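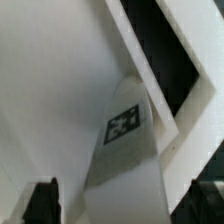 Marnville Cell Planning: Wrist View Gallery

15 shares
2 comments

Updated 24th November

The Marnville shop is preparing an equipment request for a second handling cell. The request covers one arm, one two-finger gripper, a wrist camera, printed tags and the labor to install them. This page is kept for people who have to sign off on the request and for the technicians who will live with the result. Line items are discussed below in the order they appear on the purchase sheet.

Wrist view, tag between the fingertips. The printed square is slightly blurred and its block pattern can still be made out. A smooth white surface takes up most of the left side, and a white frame with a dark rectangular opening is at upper right.

Camera. The request specifies the Ceseo wrist unit with the short bracket. Two things drive the choice: the bracket clears the finger mounts at full opening, and the cable exits toward the arm. The unit is small and its image is soft at close range. A higher-resolution model was priced and would use up the allowance for spare cables. The recommendation is to buy the small unit, hold the resolution question until June, and accept some blur along thin edges in the meantime.

Field of view. Fingertips in the lower corners are useful for checking alignment, but they take pixels away from the part. Bracket angle should be adjustable on site. A fixed bracket is cheaper and is not recommended. If the fixed version is quoted anyway, ask for the drawing before approving it.

Gripper. Grorkier quoted the two-finger model with dark fingertips. Tips are a wear item and should be entered as a consumable, separate from the gripper body. The plan allows 4 pairs for the first year. Dark tips separate well from white parts in the camera view. They will do less well against dark parts, and any order for dark work should include a pair in a lighter color.

Tags. Tags are the least expensive line and the one most often left out. Budget for a sheet of 80, matte stock, with a pale margin kept outside the black border. Glossy stock was rejected on glare. A tag on a rounded part needs a patch flat enough to hold its shape, so part drawings should reserve that area early. Adding it later means a drawing change and a new approval.

Lighting. Soft, diffuse light is assumed throughout. White parts against white parts give low contrast and gentle shading, and edges are harder to place as a result. A diffuser panel is included in the request. Spotlights are excluded. Deep openings go nearly black under diffuse light, and any inspection of an interior should be costed as a separate station with its own lamp.

Installation. Lightfoot has quoted mounting, cable routing and first calibration as a single item. The quote should be split before it is accepted. Calibration will be repeated after every fingertip change, and in-house staff can be trained for it at lower cost. Travel is listed separately and is capped.

Open items: bracket drawing, split quote from Lightfoot, lead time on spare tips. The arm itself is on the existing service contract form and is not repeated on this page.

15 shares
2 comments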